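네스타 음반 아카이브 중간 보고
민간 음반 복각 및 청취 비교 사업, 2차 지원분 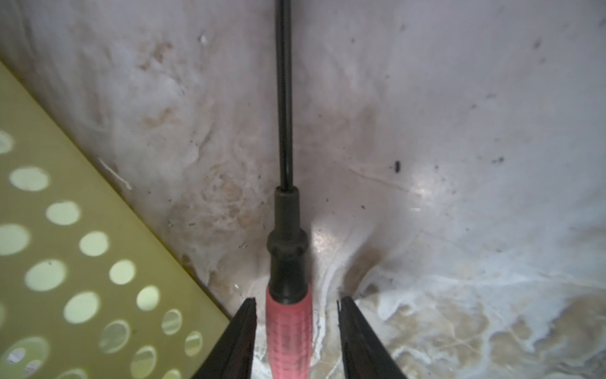 붉은 손잡이 드라이버

제출일: 2024년 4월 23일
수신: 툴게이트 문화기금 사업관리 담당
작성: 네스타 아카이브 복각실

1. 들어가며

지난 보고서에 대해 "읽는 재미는 있으나 진척을 파악하기 어렵다"는 의견을 주셨습니다. 앞부분만 기억하고 싶지만 뒷부분이 굵은 글씨였으므로 이번에는 진척부터 적습니다.

2차 지원분의 대상은 창고에서 나온 셸락 및 초기 모노 LP 200장입니다. 4월 현재 세척과 상태 기록을 마친 것이 106장이고, 그중 디지털 전사까지 끝난 것이 93장입니다. 계획서에는 이 시점까지 전사를 전부 마치고 해설 집필에 들어가 있을 것이라고 썼습니다. 계획서를 쓴 사람과 이 보고서를 쓰는 사람이 같은 사람이라 누구를 탓하기가 애매합니다.

2. 세척과 상태 기록

세척은 예상보다 오래 걸립니다. 창고에서 나온 판들은 오랫동안 습기와 가까이 지냈고, 속지가 음반에 들러붙은 경우가 많았습니다. 속지를 떼어내는 데 하루, 떼어낸 자국을 지우는 데 하루, 지워지지 않는다는 결론에 이르는 데 또 하루가 듭니다. 셸락판에는 알코올이 든 세척액을 쓸 수 없으므로 증류수와 중성 세제만으로 작업하고 있습니다. 1차 사업 때 어느 판에 무엇을 썼는지는 당시 보고서에 적었으니 여기서 되풀이하지 않겠습니다. 저희도 그 대목은 다시 읽고 싶지 않습니다.

상태 기록 양식은 2월에 한 번 바꾸었습니다. 이전 양식에는 '양호', '보통', '불량' 세 칸만 있었는데, 작업자마다 '보통'의 뜻이 달랐습니다. 한 사람에게 보통인 판이 다른 사람에게는 바늘을 올리기 미안한 판이었습니다. 새 양식은 표면 긁힘, 휨, 중심 구멍의 편심, 가장자리 깨짐, 라벨 손상을 따로 적습니다. 칸이 늘어난 만큼 시간도 늘었습니다. 대신 같은 판을 두 사람이 적었을 때 같은 판으로 보이게 되었습니다.

휜 판은 유리판 사이에 눕혀 두는 방법을 쓰고 있습니다. 열을 가하는 방법도 검토했으나, 검토 과정에서 비교용으로 쓰던 값싼 LP 한 장이 과일 접시에 가까운 형태가 되어 검토를 끝냈습니다. 그 LP는 사업 대상이 아니며 지원금으로 구입한 것도 아님을 밝혀 둡니다.

3. 재생 장비

전사용 턴테이블은 라츠 사의 중고 기종입니다. 1차 사업 말에 구입했고, 속도 조정 범위가 넓어 78회전이라고 적혀 있지만 78회전으로 녹음되지 않은 판들을 다루기에 적합합니다. 이런 판이 생각보다 많습니다. 라벨의 숫자는 당시 음반사의 희망 사항에 가까웠던 듯하고, 회전수를 맞추려면 결국 곡의 조성을 확인해 가며 귀로 잡아야 합니다.

1월에 톤암 쪽에서 저음 울림이 올라오는 문제가 있었습니다. 처음에는 판의 문제로 보았고, 다음에는 카트리지, 그다음에는 건물을 의심했습니다. 원인은 톤암 받침의 고정 나사가 덜 조여진 것이었습니다. 나사를 조이는 데 걸린 시간은 짧았고, 거기까지 가는 데 3주가 걸렸습니다. 이 기간에 전사한 음원은 모두 다시 작업했으며, 앞에 적은 93장에는 다시 작업한 것만 포함되어 있습니다.

바늘은 홈 폭에 맞추어 네 종류를 갖추었습니다. 같은 판이라도 바늘을 바꾸면 닳지 않은 쪽 홈벽을 읽을 수 있어 잡음이 눈에 띄게 줄어듭니다. 다만 어떤 바늘이 맞는지는 걸어 보아야 알고, 걸어 볼 때마다 판은 조금씩 닳습니다. 그래서 한 판에 시험 재생은 세 번까지만 허용하기로 내부 기준을 정했습니다. 세 번 안에 정하지 못하면 두 번째로 좋았던 것이 무엇이었는지를 두고 토론이 벌어집니다.

포노 앰프는 플레키루라의 가변 이퀄라이저 모델을 대여해 쓰고 있습니다. RIAA 곡선이 정착하기 전의 음반은 회사마다, 때로는 시기마다 녹음 곡선이 달랐기 때문에 고정식 앰프로는 고음이 뭉치거나 저음이 부풀어 오릅니다. 대여 기간은 6월에 끝납니다. 연장 여부는 5항의 예산과 함께 검토를 부탁드립니다.

4. 청취 비교

이번 지원분에서 새로 시작한 부분입니다. 원반, 저희가 전사한 파일, 그리고 시중에 나온 재발매 CD가 있는 경우 그것까지 놓고 음량을 맞춘 뒤 차례를 가려 듣습니다. 듣는 사람은 어느 것이 어느 것인지 모르고, 틀어 주는 사람은 표정을 숨겨야 합니다. 후자가 더 어려워서 지금은 칸막이를 세워 두었습니다.

지금까지의 결과를 조심스럽게 정리하면 이렇습니다. 성악과 소편성 현악에서는 원반과 저희 파일을 구분하지 못한 경우가 많았고, 재발매 CD는 비교적 쉽게 골라냈습니다. 잡음 제거가 지나쳐 가수가 숨을 쉬지 않는 것처럼 들리는 CD가 여럿 있었습니다. 반면 관악 합주에서는 재발매 CD 쪽을 원반이라고 자신 있게 지목한 분이 나왔습니다. 평소 디지털 음원은 문밖에서도 알아본다고 말씀하시던 분이며, 성함은 기록에만 남깁니다.

외부 자문으로 모신 기요 머자르(Győző Magyar) 선생은 비교 절차 자체에 대해 의견을 주셨습니다. 표본이 적고, 듣는 사람이 대부분 아날로그 애호가이며, 쉬는 시간에 서로 답을 맞춰 본다는 지적이었습니다. 세 가지 모두 사실입니다. 다음 회차부터는 음악 전공 학생들을 포함하고, 답안지는 쉬는 시간 전에 걷습니다. 선생은 커피의 질에 대해서도 의견을 주셨으나 사업 범위를 벗어난다고 판단했습니다.

청취실의 스피커 위치는 고정하고 바닥에 테이프로 표시했습니다. 이 표시가 생긴 뒤로 스피커를 조금만 옮겨 보자는 제안이 줄었습니다. 없어지지는 않았습니다.

5. 예산

총액 기준으로는 계획 범위 안에 있으나 항목별로는 그렇지 않습니다.

소모품: 초과. 중성지 속지와 보존 상자의 단가가 올랐습니다. 속지는 처음에 200매를 주문했는데, 양면으로 쓸 수 있는 물건이 아니라는 점과 10인치용과 12인치용이 따로 있다는 점을 함께 고려했어야 했습니다.
장비 대여: 계획대로.
인건비: 잔여. 세척 보조 인력 채용이 두 달 늦어졌습니다.
해설 원고료: 미집행. 원고가 아직 없습니다.
운송비: 소폭 초과. 창고 쪽 승강기가 고장 나 있던 기간에 운반을 한 번 더 나누어 했습니다.

인건비 잔여분 일부를 소모품으로 옮기는 것과, 플레키루라 앰프의 대여를 석 달 연장하는 것에 대해 승인을 요청드립니다. 연장이 어려우면 앰프가 필요한 판을 앞으로 당겨 작업하겠습니다. 그 경우 LP 쪽 일정이 뒤로 밀립니다.

6. 해설과 공개

해설은 콰베나 니아코(Kwabena Nyarko) 씨가 맡습니다. 전사가 끝난 파일은 완료되는 대로 전달하고 있으며, 니아코 씨는 파일마다 꼼꼼한 회신을 보내 주십니다. 회신의 분량만 합치면 이미 해설집이 될 만한데, 대부분 매트릭스 번호에 관한 내용이라 그대로 실을 수는 없습니다. 덕분에 라벨이 서로 바뀌어 붙은 판 두 장을 찾아냈고, 같은 녹음으로 알고 있던 판이 서로 다른 테이크라는 것도 확인했습니다. 후자는 이번 기간에 거둔 가장 반가운 성과입니다. 앞의 테이크에서는 피아노 반주자가 마지막 소절을 한 박 먼저 끝냅니다. 뒤의 테이크에서는 가수가 그렇게 합니다.

공개 방식은 계획서와 같습니다. 권리 관계가 확인된 음원부터 열람실에서 들을 수 있게 하고, 온라인에는 짧은 발췌만 올립니다. 음원은 잡음 제거를 하지 않은 것과 최소한으로 손본 것 두 가지로 제공합니다. 전자를 고집하는 분과 후자를 고집하는 분이 같은 열람실을 쓰게 되므로 헤드폰을 비치할 예정입니다.

권리 확인은 더딥니다. 음반사가 다른 회사에 넘어가고 그 회사가 다시 문을 닫은 경우가 흔하고, 문의 메일에 돌아온 답장 가운데 하나는 저희가 그 권리를 갖고 있느냐고 되묻는 내용이었습니다. 확인되지 않은 음원은 공개 목록에서 빼 두었습니다.

7. 남은 일정

세척: 6월 말까지 나머지 전량을 마치는 것을 목표로 합니다. 보조 인력이 들어온 뒤로 속도가 올랐고, 붙은 속지가 가장 심한 상자는 이미 지나왔습니다. 지나왔다고 생각합니다. 맨 아래 상자는 아직 열지 않았습니다.

전사: 세척보다 한 달 늦게 따라갑니다. 가장자리가 깨져 첫 부분을 재생할 수 없는 판은 별도 목록으로 묶고, 다른 소장처에 같은 판이 있는지 문의하겠습니다.

청취 비교: 두 회차를 더 진행합니다. 결과표는 참가자 이름을 지우고 최종 보고서에 첨부합니다.

해설: 원고 초안은 전사 완료 후 받습니다. 분량 상한을 정해 두었고, 니아코 씨도 동의하셨습니다. 매트릭스 번호는 부록으로 싣습니다.

8. 요청 사항

가. 5항의 예산 항목 간 전용 승인
나. 앰프 대여 연장 여부에 대한 회신. 반납 준비에 시간이 필요하므로 대여가 끝나기 전에 알려 주시기 바랍니다.
다. 최종 보고서에 음원 발췌를 함께 제출해도 되는지 여부. 지난번에는 첨부 용량 제한에 걸려 반송되었고, 우편으로 보낸 디스크는 재생할 기기가 없다는 답을 받았습니다. 필요하시면 재생 기기를 빌려 드리겠습니다. 저희 쪽에는 여러 대 있습니다.

세부 상태 기록표와 회전수 보정표는 별첨합니다. 회전수 보정표의 비고란은 작업자들이 서로에게 남긴 말이 섞여 있어 정리본으로 교체했습니다.

네스타 아카이브 복각실 드림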